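September 21, 2018

Second day with the Pendum. The man at Tustwood Motors called it "barely run in," which is a funny thing to say about a car with 87 thousand miles on it. I let that go. I should have asked what he meant by full service history too, as the book has 5 stamps in it and two of them are from the same week in August.

Drove it out to Esteban and back this morning, 121 miles, mostly highway. It tracks straight and the brakes don't pull. The trip computer claims I got better mileage than the window sticker promised when the thing was new. I don't believe that for a minute. I filled the tank to the click before I left and will do the math myself at the next fill-up. There is also a whine at low speed that the salesman put down to the tires. Everything is the tires with those people.

Got home, made coffee, sat on the bed and read the warranty. Powertrain only, and "powertrain" seems to leave out most of what I would call the powertrain. Seals are out. Sensors are out.
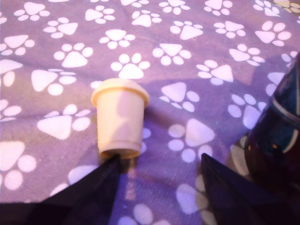 Things to check before the 7 days are up

1. The whine. Get it on a lift at a garage that has nothing to do with Tustwood.

2. Spare tire. The listing said full size. I haven't looked under the trunk floor yet and I have my doubts.

3. The Mondine ad says every one of their used cars gets a free second inspection. Call and ask if they will look at one they didn't sell. Expect a no.

4. Second key. Promised by mail. Not here.

Rain tomorrow, so I'll find out about the door seals.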